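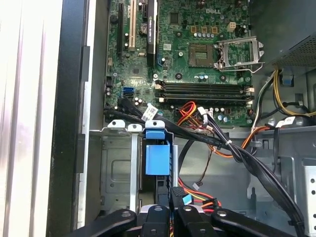
Mirkasum: delivery status, cast changes and release window

Production Notes, January 2021

Hiltmont has confirmed that principal photography on the limited series Mirkasum is complete, including the two days of pickups that were held over from the fall. The series is now in post-production under director Érica Holanda, with delivery to the streaming service Riddale expected in stages. Riddale has given August as the release month. No day has been set.

The episode order stands at eight. The first announcement listed ten. Two scripts from the middle of the season were folded into the episodes on either side of them before the shoot resumed, and the writing credits have been adjusted to match. Jailson Rezende keeps sole credit on the first and last episodes and shares credit on four others. Running times will vary. The cut of the opening episode shown to Riddale ran well over an hour and is being shortened; the remaining episodes are expected to fall between 44 and 52 minutes without end credits.

Cast

Thaís Mendonça plays the lead, a harbor pilot who is called to give evidence at an inquiry into a lost ferry. It is her first series role after three features, and she appears in every episode. Ayuba Odoi plays the inquiry's counsel. His part was written for the first half of the season only and was extended during the script revision, which is the main reason his name has moved up to second position in the billing.

Elfriede Trummer joined after the original announcement. She replaces an actor who left when the dates moved, and all scenes with the ferry owner were reshot with her. Hiltmont says that no footage from the earlier version is being used. Two courtroom wide shots were the last to be replaced, and those were finished during the pickups.

The remaining speaking parts were cast locally. A full list will be issued with the press kit.

Schedule

The shoot was planned as a single block and ended up as three. The first block covered the harbor exteriors and most of the pilot boat material. The second was moved indoors and covered the inquiry room, the owner's office and the apartment. The third, which was short, covered the ferry interiors and anything left from the first two.

The split had some effect on the order of editing. Since the inquiry scenes run through the whole season, none of the episodes could be locked until the second block was in. Episodes one and two now have picture lock apart from the length issue noted above. Three through five are in director's cut. Six, seven and eight are in assembly.

The episodes will be handed to Riddale in two groups, the first four and then the last four. Riddale has a policy of reviewing full groups and does not take single episodes, so a delay on any one of the four holds up the other three. Hiltmont has scheduled the sound mix on the same basis.

Picture and effects

The series was shot in a 2:1 frame and will be delivered in that shape with no alternate version. The night scenes at sea were shot at dusk and graded down. Holanda had asked for real night work on the water, but the insurance terms ruled it out for any shot with cast on board.

The current effects list stands at 1186 shots. That is high for a drama of this length, though most of the entries are small: horizon cleanup, removal of modern buildings from the waterfront, added rain, and window views for the inquiry room set. The capsizing sequence in episode seven accounts for most of the heavy work. It was built from a partial deck on a tilting platform, with water added later, and it is the item most likely to move the delivery date of the second group.

Only the shots in the first four episodes have been turned over. The vendor receives them by scene, with 14 frames of extra length at each end, so that small trims in the edit do not require a new turnover. Longer changes do, and the shortening of episode one has already sent a number of harbor shots back.

Sound

Dialogue recorded on the pilot boat was mostly unusable because of engine noise. Mendonça and Odoi have completed their replacement sessions for the first group. Trummer has no scenes on the water and needed only a few lines, all from the reshot office scenes.

There will be a surround mix and a stereo mix. The stereo version is being mixed separately, at Riddale's request, after complaints from viewers about quiet dialogue on earlier dramas. The score is for a small string group and was recorded in two sessions. The composer's contract also covers a soundtrack album, but no release plan has been made for it.

Subtitles will be available in 20 languages at launch. Dubbed versions will follow later for a smaller set, which Riddale has yet to confirm. Parts of the inquiry are spoken in Portuguese, and these passages will carry subtitles burned into the picture in the English version, placed high enough to clear the on-screen titles.

Effect on Guerra

Holanda's next feature, Guerra, was to have started filming this spring. It has been pushed back until the second group of Mirkasum episodes is delivered. Rezende wrote the script, and Mendonça is attached to a supporting part. The lead has not been announced. Hiltmont is not involved in the film, so the move depends on its own producers keeping their financing in place through the new dates. They have said that the locations are still held and that the crew has been told of the change.

Reports that Odoi had also signed for the film are early. He has read the script and has met with Holanda, and there is no agreement at this point. His stage commitments at the end of the year would have to be worked around in any case.

Second season

Mirkasum was commissioned as a limited series and the contracts for the main cast cover one season. Riddale holds an option on further scripts set around the same port with a different case. Rezende has turned in a short outline, but has not been paid to write anything further, and the option lapses if it is not taken up within a fixed period after the launch. The length of that period has not been made public.

Press and screeners

Stills from the first block are available now from the Hiltmont press office. Images of the ferry interiors are held back until the trailer is out. Screeners of episodes one through four will be sent by secure link once the first group has been accepted. They will be watermarked, and some effects shots may be unfinished. Episodes seven and eight will not be sent out before release.

Interview requests for Mendonça, Odoi and Trummer go through Riddale. Requests for Holanda and Rezende go through Hiltmont, which asks that questions about Guerra be sent to that film's producers.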